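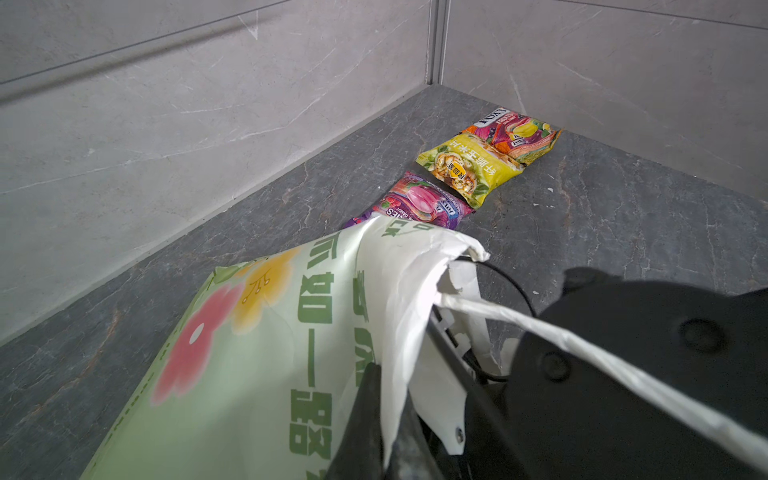
## About us

Clastport Snacks is a small shop in Baltirstead, opened 15 years ago by Fengying Lu. We sell sweets and puffed snacks from many countries, and we pack mixed bags for schools, offices and birthday parties.

Every order is packed by hand. Zinhle Ndlovu takes care of the party orders, and she will gladly answer your questions about ingredients. In a usual month we send out some 400 bags.

The shop is open until 6 pm, but on Friday we stay longer. Please come in and ask for a taste. You are always welcome.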